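Home Help Board > Furniture & Surfaces > Tables and Worktops

How do I stop bowls from leaving rings on a very shiny tabletop?

Posted by Mwangi Nyaga, Thursday evening

Hello everyone, I hope somebody has been through this before me. In April we bought a secondhand table from a couple who were moving, and it has the glossiest top I have ever owned. You can see the ceiling lights in it! I love it, my wife loves it, and we are both slightly afraid of it.

The trouble is the bowls. We keep a ceramic one out for fruit and a couple more for keys and odds and ends, and all of them have that little unglazed ring on the bottom. There are now two faint curved marks near the middle of the table where the fruit bowl gets pushed back and forth. They don't come off with a damp cloth. I tried a place mat for a week, but it hid the shine and it slid around every time someone reached for a lime.

So two things, really. Is there something I can do to the bowls so they stop marking? And can the marks I already have be polished out, or should I leave well enough alone? The sellers thought the finish was a lacquer but they weren't certain. I have a bottle of Prydderch furniture cream under the sink that came with the house, if that's any use.

3 answers

Vangelis Vrettos wrote:

Welcome, and congratulations on the table – I have had a shiny one for years and I still wipe it more often than I wipe my own glasses.

Start with the bowls. Turn one over and run your fingertip around the foot. If it feels like an emery board, that's your scratcher. I sand mine with wet paper, starting at 150 and then going as fine as I can find, 900 if the hardware store has it. Keep the paper wet and lay it flat on a piece of glass or a tile, then move the bowl in slow circles. It takes me one cup of coffee per bowl. Rinse it well and let it dry overnight before it goes anywhere near the table, as grit hides in the clay.

After that I put three tiny clear bumper dots on the foot, the kind sold for cabinet doors. They barely show, even in the reflection, and the bowl stays where you set it. And do get the family into the habit of lifting the bowl. My sister still slides everything and I have made my peace with her.

As for the marks you have, catch them in low light from a window and draw a fingernail across very gently. If the nail doesn't catch, a plastic polish on a soft cotton cloth will often bring them down a good deal. Try a corner first. I would leave the old cream alone until you know what the finish is. Some of them leave a haze on a hard gloss, and then you have two problems.

Gaston wrote:

felt pads. 70 cents

Nirley wrote:

Agree with Vangelis on the sanding, though I'd skip the 150 unless the foot is really rough. Felt is fine too, but it picks up crumbs and then the crumbs do the scratching, so change it now and then. I used Visero paste on a black lacquer side table and was happy with it, but mine was a small scuff and yours may be deeper. Also, please do the sanding outside or over the sink – I did it on the kitchen counter once and was wiping up gray sludge until bedtime.

Tagged: ceramic bowls, scratches, glossy finish, tables

Related questions
Water spots on a lacquered sideboard
Best cloth for a high-gloss table?
Can I cut down a chipped foot on a stoneware bowl?
Cork or silicone under flower pots

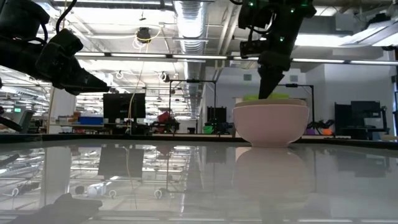
Pinkish-white bowl with a short foot ring on a glossy tabletop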